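May 5, 2022
Bench 2, Grutstead
Trovo evaluation kit, drive pull and reseat

Present: me, Rocío Durán for the morning. Gunnel Sjöberg on the phone from Vornville after lunch.

Carrying on from the last entry. The kit is still on loan and has to go back or be paid for at the end of the trial, so I want the tower work finished before I touch the rack unit.

Where we were: gripper mounted, wrist camera calibrated, stock fingers on. The supplied software found the drive cage but kept putting the approach point too far toward the board side. Rocío thought the camera offset had been typed in with the wrong sign. She was right. I had copied it off the sheet in the box, and the sheet is wrong. The PDF on their support page has the right one. I've crossed out the line on the paper copy and taped a note over it.

Weighed the gripper before putting it back on. Data sheet says 800 g, our scale says 798 with the stock fingers and without the cable. No complaint there. The arm's payload setting was left at the sheet value.

Test piece is the old white tower from the parts shelf, side panel off, laid so the arm comes in over the board. The blue carriers in it are a fair stand-in for what Gunnel's people handle in Vornville, which is the whole reason we're looking at this. They have a room full of mixed machines coming in for refurbishing and they want the drives out before anything else happens to them. What they don't want is to buy an arm that needs someone standing next to it all day.

Routine for each run:
Arm to home.
Camera look at the cage, software proposes a grasp.
I accept or nudge.
Fingers close on the carrier, pull along the bay axis, lift, turn, hold.
Then the same thing backward to reseat.

A hand stays near the case the whole time for now. The tower is light and slides on the mat if the fingers catch. We need a clamp before anybody calls this unattended.
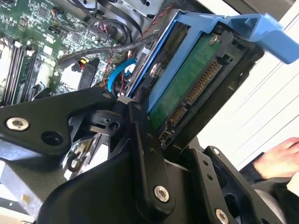 The turn is where most of the time goes. With the carrier held by its edge there is very little finger on it, and when the wrist rotates the weight of the drive wants to swing. Slowed the wrist to half and it behaved. Tried three-quarters later on and it was all right with the drive held near the middle, not all right when held near the end. Leave it at half.

Grip force: the kit comes with three presets and a free value. "Light" lets the carrier slip on the pull. "Firm" flexes the side rail enough that I could hear it creak, and I don't want to crack one of these, they are hard to find now. "Medium" plus a small increase in the free field is what I used for everything after the first few. Wrote the value on the whiteboard and in the config comments.

Results for the morning, pull only: 17 runs, 12 clean. Clean means drive out, held, nothing else moved, no help from me. The other five, from my scribbles:

- first run, wrong offset, touched the cage and stopped on its own
- same again after I changed the offset and forgot to reload the config (my fault, counts anyway)
- slipped on "Light"
- caught a cable on the way out, stopped by hand
- software would not propose a grasp at all, lamp glare, fixed by turning the lamp off

So two of the five are setup, one is a setting, and two are real. The lamp one will come back to bite Vornville because their room has windows down one side. Rocío suggests a cheap hood on the camera. There is a threaded hole on the camera bracket that would take one. Ask Trovo support whether they sell something for it before we print our own.

The cable one bothers me more. The software treats the cage as a box with a known opening and everything else as "keep out", but the keep-out is drawn from the first look only. Cables move when the drive moves. On that run the data cable came along with the carrier and pulled one of the others into the path. The force stop did not trip because a cable is soft, it just gives until something unplugs. I hit the pause button. I would like the thing to look again halfway through the pull. The manual says this can be done with a "checkpoint" step but the page for it is a heading with no text under it.

Asked support by email. Got an answer before lunch, which is quicker than I expected. Checkpoint steps work in the current release but have to be added in the text file, there is no button for them. They sent a sample. It loaded the first time. I'll give them that one.

Rocío left at noon. Before she went she rewrote the home position so the wrist cable doesn't wrap on itself. It had been bothering both of us. New home is saved as home_b, please don't delete the old one until the loan is over.

Afternoon. Reseat runs.

Reseating is harder than pulling, as everyone said it would be. The carrier has to go into the rails square and then be pushed the last bit onto the connector. The kit does this with what they call a soft push: moves forward in small steps, checks force, wiggles a little if it gets resistance too early. When it starts square the soft push is good. I was impressed with it. When it starts crooked it wiggles itself more crooked and then reports "seated" because the force has gone up to the number it was looking for. That is a false success and it's the worst thing I have found so far.

Work-around: check travel as well as force. If the carrier has not gone in far enough by the time the force is up, call it a fail and back out. Added this as a condition in the text file, copied from the checkpoint sample and changed. It caught the next crooked one and backed out. I only had the one to test it on, so don't take that as settled.

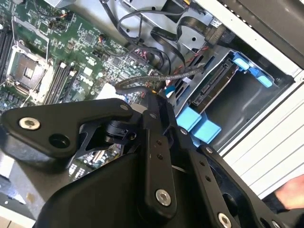

Called Gunnel and went through it with her. Notes from the call, more or less in the order they came up:

She isn't very interested in reseat. Drives come out and go to the eraser, and whatever goes back in later goes in by hand at another bench. So the false success matters less to them than it does to us. I still want it in the report.

She is interested in how long a new cage type takes to teach. Told her it took me most of a day for this one, but that includes the bad offset and learning the software. I would guess the second one goes faster. She wants a real figure and not a guess, reasonable enough. So the rack unit should be timed from the moment it goes on the bench.

She asked about the finger pads. The stock fingers are bare metal plates where they meet the carrier. Fine on plastic carriers, but a lot of what they see has drives screwed straight into a cage with no carrier, and she doesn't want metal fingers against a bare circuit board. Trovo lists padded fingers as an extra. Not in our box. She'll ask for a pair to be added to the loan. If they won't lend them we can glue something on for the test.

She asked whether it can take screws out. No. There is a driver tool in the catalog, separate product, separate price, and it needs the tool changer. She said that makes it a different conversation and we left it there.

Service plan: the offer has two levels. The lower one is email support and replacement fingers. The upper one has someone come out to set up each new cage type. Gunnel thinks the upper one only makes sense if teaching turns out to be slow. The Tanasarn office has the lower one on an older version of the kit and has been using it for a while. She'll put me in touch. I want to ask them how long the fingers last and whether the pivot gets play in it. Ours has none that I can feel, but it's new.

Price: she has it, I don't. Didn't ask.

After the call I went over the mechanics with a hex key. One of the mounting screws on the gripper had backed out slightly. It wasn't loose enough to wobble but it turned easily. Snugged it and put a paint mark on the head so we can tell if it moves again. The assembly sheet gives no torque and doesn't mention thread lock. Another one for support. Have left thread lock off while the kit is on loan.

Access in this case is tight but workable. The housing is wide at the back, and on the low bay it comes close to the board before the fingers are anywhere near straight on to the carrier. I had the clearance set at the default and the planner refused that bay altogether. Reduced it one notch and it went, slowly. I would not reduce it further over a live board. Longer fingers would fix this and make the swing on the turn worse, so I don't know that it's a gain. Ask Tanasarn what they use.

Heat: housing was warm after the afternoon's runs, about what you would get off a laptop. Not measured.

Noise: less than the old gripper. There is a click at full open which seems to be normal, it does it with power to the arm off as well if you move it by hand.

Things I like so far: the soft push when it starts square, the support people, the fact that the whole job is in a text file I can read. Things I don't: the paper sheet, the missing manual page, "seated" when it isn't.

Still to do on the tower:
Clamp or a stop block for the case. There's a pair of toe clamps in the November order box that never got used.
Repeat the pull runs with checkpoint on, lamp on.
Crooked reseat on purpose, enough times to trust the travel check.
Tie back the spare cables and run once more, to see how much of the snagging is just this case.

Then rack unit, timed.

Config saved as tower_pull_b and tower_reseat_b in the bench folder. The old ones have the wrong offset in them, don't load those. Arm parked at home_b, gripper open, air off, key in the drawer.

Rocío, if you're in first, the tower can stay where it is. I marked the corners on the mat with tape.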